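2021-02-07

Querido diário (ainda me sinto ridícula a escrever isto, mas pronto, continuo),

Hoje foi dia de arrumações e estou que nem posso com as costas. Comecei às nove convencida de que despachava a cave antes do almoço, e às três da tarde ainda estava sentada num balde virado ao contrário a comer bolachas de água e sal, rodeada de tralha por todos os lados. Tralha que eu jurava ter deitado fora em novembro! Tenho a certeza de que enchi sacos em novembro. Onde é que eles foram parar é que não sei.

A prateleira de cima correu bem. Eram só frascos vazios, duas latas de tinta Brivden secas até ao fundo e o rádio velho do meu pai, que ficou onde estava porque não tenho coragem. A segunda foi pior. Apareceram lá quatro candeeiros sem abajur (quatro! quem é que guarda quatro?) e a caixa das ferramentas Corken, que o Eduardo Barreto me pediu emprestada há séculos e que eu lhe jurei a pés juntos que já não tinha. Vou ter de lhe telefonar e engolir o sapo. Ele vai gozar comigo até à Páscoa, já sei.

Depois chegaram as coisas pequenas, e é aí que eu me perco sempre. As grandes são fáceis, ou servem ou não servem. Agora as miudezas... cada uma vem com uma história agarrada, ou então não tem história nenhuma e fica uma pessoa dez minutos a olhar para ela a tentar perceber de onde saiu. A minha mãe tinha uma gaveta assim na cozinha, com elásticos, pilhas gastas e chaves de portas que já nem existiam, e eu prometi que nunca havia de ser como ela. Pois. 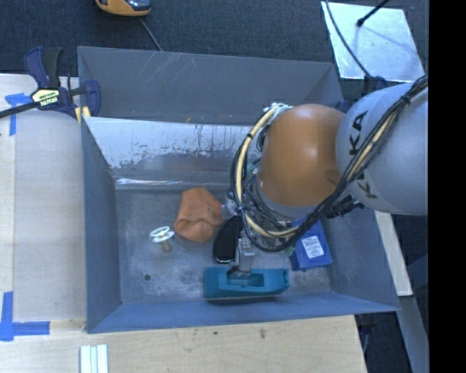
*Os cinco do fundo da caixa de metal: o pano laranja, a chupeta, a coisa preta, a coisa verde-azulada e a caixinha azul.*

A chupeta deu cabo de mim. Vi-a ali, tão pequenina, com a argola branca e a tetina já meio amarelada, e fiquei com um nó na garganta. A Engström, coitadinha (a boneca, não a marca da loiça, embora o nome tenha vindo da loiça), andou anos com uma chupeta enfiada na boca, e lembro-me da gritaria que era cada vez que a perdíamos no carro. Não sei se é essa. Quero acreditar que sim. Fica, e não se fala mais nisso.

O pano laranja está todo amarrotado e eu ainda não decidi. A cor é linda, daquelas que animam uma cozinha inteira, mas já tenho panos que chegam para limpar o bairro. A preta, comprida e brilhante, não faço ideia do que seja. O Anselmo Ríos passou cá a meio da tarde para me devolver o escadote, e disse com a maior das certezas que aquilo era uma calçadeira. Cinco minutos depois já dizia que era o cabo de qualquer coisa. Ficou para a semana, como as eleições da junta de condóminos e tudo o resto na minha vida.

A peça de plástico verde-azulada, com um bloco numa ponta e uma abertura a meio, também passou por interrogatório. Tem ar de ferramenta, mas de que ofício? O Anselmo achou que era de jardim. Eu acho que é de cozinha. Apostámos um café e nenhum de nós tem maneira de ganhar, por isso o mais certo é acabarmos por pagar cada um o seu.

E a caixinha azul, aquele azul forte que se vê ao longe, com o rótulo branco de letrinha miudinha! Para ler letras daquelas preciso dos óculos bons, e os óculos bons estavam lá em cima, e eu já não subia escadas por nada deste mundo. Amanhã vejo.

A caixa de metal é que merecia um capítulo só para ela. Está riscada, com a tinta comida em baixo e manchas por todo o lado, e tem um buraquinho redondo no fundo que me faz imenso jeito para nada. Mas é grande e é robusta, e já não se fazem coisas assim. Pensei em pintá-la. Depois lembrei-me das duas latas de Brivden e do que aconteceu às minhas últimas boas intenções, e fui fazer chá.

Balanço do dia: dois sacos para o lixo, um joelho esfolado no degrau e uma embalagem de Sinex aberta para tirar a gordura das prateleiras (cheira a limão e a hospital, não volto a comprar). Falta o canto dos tapetes e falta a mala castanha, que pesa imenso e que eu não abro desde que nos mudámos.

O jantar foi sopa de ontem com um ovo escalfado lá dentro. Soube-me pela vida. Agora vou pôr o saco de água quente nas costas e ligar ao Eduardo antes que me falte a coragem.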